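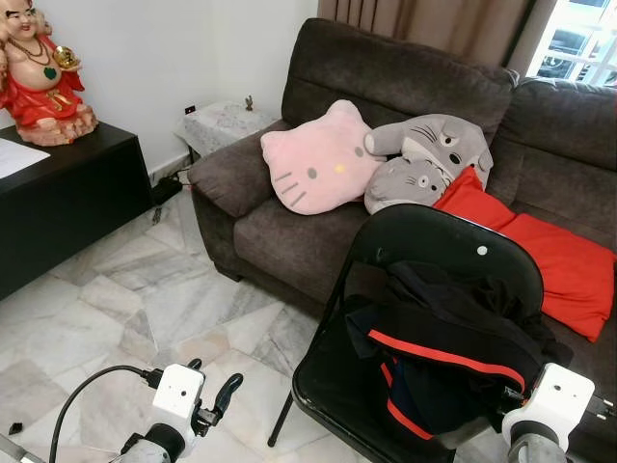

A Furtado passou a recolher demonstrações de tarefas domésticas em casas habitadas. A primeira série trata de vestuário: pegar uma camiseta, enfiar o cabide pela gola e pendurá-la no varão. O plano prevê 3000 episódios, dos quais 300 ficam reservados para avaliação e não entram no treino.

A decisão de sair do laboratório partiu de Emerson Sampaio, responsável pela coleta. O modelo anterior, treinado apenas em bancada, perdia desempenho quando o fundo mudava. Na sala de estar, móveis e objetos permanecem onde os moradores os deixam.

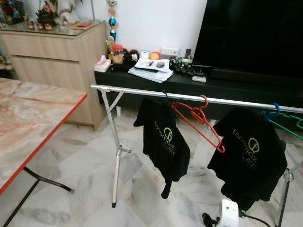

Cada episódio começa com um estado inicial sorteado por script. O sorteio define a ordem dos cabides no varão, quais ficam vazios e a posição de cada peça. Cabides de cores distintas, como o vermelho e o verde, vazios, e o azul, com camiseta, facilitam a anotação posterior, pois o anotador se refere a eles pela cor. A estampa da camiseta serve para registrar se a frente da peça ficou voltada para fora.

Protocolo de coleta, versão 4

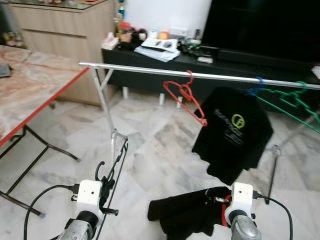 Tempo de leitura: 2 min

O operador controla os dois braços por teleoperação. Um segura o cabide, o outro segura a peça. Genivaldo Amaral, que redigiu o protocolo, pede que não se corrija o tecido com movimentos curtos e repetidos: o modelo aprende a hesitação junto com a tarefa. Se a peça cair, o episódio segue até a recuperação e recebe a etiqueta "falha recuperada". Episódios interrompidos são guardados em separado.

Na revisão do primeiro lote, 101 episódios foram devolvidos, quase todos por dessincronia entre o vídeo e o registro das juntas. O relógio comum foi corrigido em março.

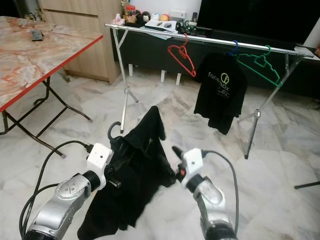 Peça preta no cabide, com o braço direito estendido em direção ao tecido.

A próxima série, prevista para a unidade de Sasudstead, inclui calças e peças com botões. O formato dos arquivos não muda.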